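Rags and sinks, quick notes. Typing this between lunch and dinner so forgive the mess.

Got asked again how we keep the dish area from smelling like a pond. It's rags. Almost always rags. Change how you treat those and half the problem goes away.

## Rags

- Rinse under running water first, hot as your hands can take. Not in the wash basin with the plates. Running water.
- Soap goes on after the first rinse. A squirt the size of a nickel. More than that and you'll be rinsing till Thursday.
- Fold in thirds, press, open, fold the other way, press again. Twisting is faster but it wrecks the weave and the edges go stringy in a couple weeks.
- Last squeeze over the divider, so the drips go back in a basin and don't run down the counter into your shoes.
- Hang it OPEN. A balled up rag at closing is a science project by breakfast.

Greasy ones get their own bucket. Do not put greasy rags in with the regular wash, and please don't put them in the dryer if they still smell like oil. They can catch fire. Érica Barbosa had one start smoking in the basket at her old place, after it was dry and folded and everything. Wash twice, smell, wash again if you're not sure. Let them cool flat before stacking.

Dark or brown rags for floors and fryer side, light ones for counters and plates. Whatever colors you have, just pick and write it on the wall. We lost a week to arguing about it in June, then Roland Marsden put up a strip of tape with a marker and that was the end of that.

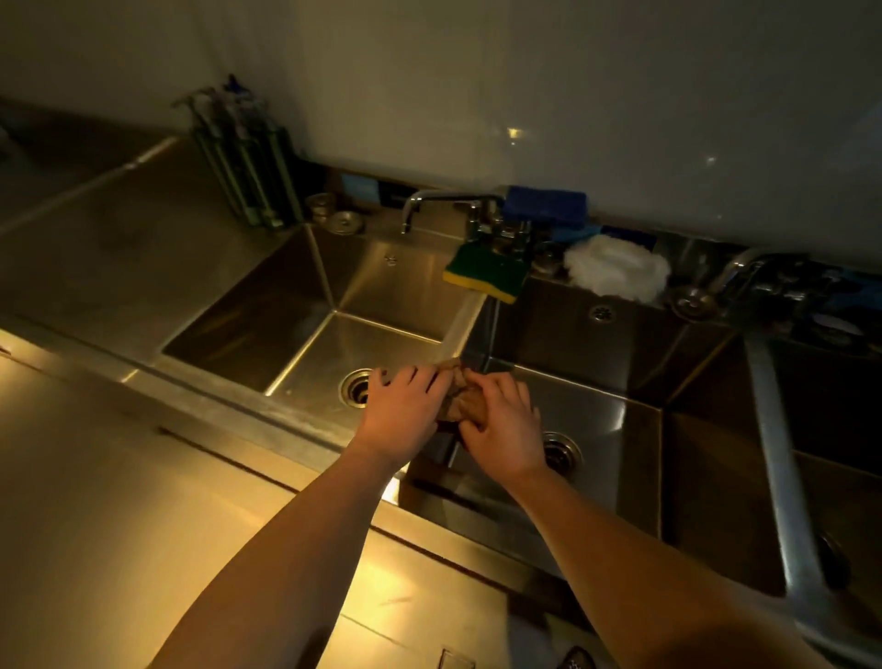
Wring till it stops dripping and then once more. People quit too early. A rag that's only damp picks up water, a soaked one just moves it around, and then you get the streaks and you think it's the soap. It's not the soap.

## Three basins

Wash, rinse, sanitize. Left to right at our place, maybe the other way at yours, depends where the drainboard is. Don't switch it around mid shift.

- Scrape first. Into the trash, not the drain.
- Change wash water when the suds go flat or it looks like soup. Don't wait for the end of the rack.
- Sanitizer gets mixed by the label and checked with strips. Every time. Strips are cheap, we get a tub of 300 from Clegg and it lasts forever.
- Air dry. No towels on clean plates, you just put it all back on.
- Empty all the basins at close, even if the water "still looks ok"

Drain plugs: take them out, scrub the underside, leave them up on the ledge overnight. The gunk under the lip is nasty and it's where the fruit flies come from. Same with strainers. Old toothbrush works, so does a bottle brush if you cut it down.

Overflow holes get missed by everybody. Pour a little hot soapy water through them once a week, then a cup of plain. If it comes out gray do it again.

## Sponges

Short life. Ours get two days, then they go to floor duty for one, then trash. Squeeze out, stand up on edge or hang somewhere with air on both sides. Flat on the metal = slime.

Green scrubby side is fine on stainless pots but go easy on anything shiny, and always with the grain. You'll see the scratches later when the light comes in low and by then it's to late.

No steel wool on the sink itself!! Little bits break off and rust and then you think the sink is rusting. Baking soda paste, soft rag, go with the grain, rinse, dry. For hard water spots white vinegar on a rag, leave it five minutes, rinse well. Never vinegar anywhere near bleach. Not even "a little". Rinse and dry in between or do it on a different day.

## Faucet

Wipe around the base, that's where the crust builds. If it's already crusty wrap a vinegar rag round it and go do something else. Swing the spout over and clean behind. Drip that won't quit is usually a washer, couple of bucks, shut the water off first (Hugo Pons did not).

## Utensil racks

Handles down or handles up, depends who you ask. I say handles up for knives and anything pointy, so you grab the safe end. Empty the rack once a week and wash the bottom. There is always something in the bottom.

Leave gaps. Packed tight, nothing dries.

More on floor mats next time, plus the freezer gasket thing Thongchai keeps asking for. Dinner tickets are comign in, gotta run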